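Aitken Workshop: Small Parts and Storage

Home > Gallery > Storage

The small parts corner at the Aitken workshop was sorted out in February. Before that, most of the hardware lived in jam jars and coffee cans on three different shelves. Nilmini Akanda did the sorting and Senga Moffat wrote the labels. The pages in this gallery cover the storage and the stock kept in it. Members can use anything in the open drawers and should write down what they take.

What is kept where

Nuts and washers are in the top rows, machine screws in the middle, and wood screws at the bottom. Metric and inch sizes have separate columns. The sorting took three evenings and used up 149 labels. Odd pieces with no match went into a tub under the bench.

Bulk stock stays in the back room. The last order was a box of 2000 flat washers and 425 assorted hex nuts from Forkent. Refill the drawers from there before they run out, and tell Senga if a box is getting low.

Hex nuts

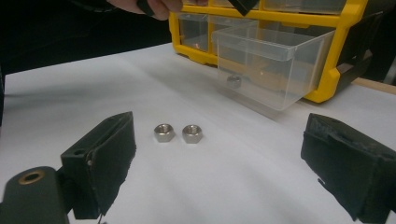 Two small hex nuts set out side by side on white, with the yellow parts cabinet and its clear drawers behind. If you are not sure of a size, try the nut on the thread gauge before putting it back.

Borrowing and returns

Loose hardware does not need to be returned. Leftovers from a project can go in the tray by the door, and Nilmini sorts it at the end of each month. The sign-out sheet hangs next to the Zaladwood shelves.

Back to Gallery | Next: Hand Tools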